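Robot Hand Technician (part time), Willham

Posted March 2022

Clevon need someone to look after the hand on our Piras unit. 3 days a week to start, 2 if that suits you better, on site in Willham. Start as soon as you can.

What the job is
Keeping one machine going, basically. Finger joints checked before every run, pins looked at, worn fingertip pads swapped. Sleeve off, clean round the wrist, sleeve back on without trapping a cable (harder than it sounds). Full strip down every 300 hours. Writing it all in the log, every time, even the boring bits. Ordering spares from Oltier before we run out and not after.

You'll need
Steady hands and decent eyesight for small fixings. Some time spent mending things - bikes, sewing machines, printers, lab kit, all fine. Happy kneeling on a floor for a while. No degree needed, no coding either, we have people for that. Should be able to follow a wiring drawing, or be willing to learn fast.

Nice to have
Used a torque driver before. Has set up thumb and finger zero positions on any make of hand.
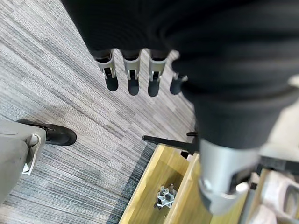 Most of the time goes on the finger joints, so if fiddly work drives you mad please dont apply. Training is on the job, first 40 hours paid the same as the rest. Own tools welcome but we have a full set.

To apply
Short email to the Clevon workshop, CV plus a few lines on somthing you've fixed. No cover letter. We'll reply either way.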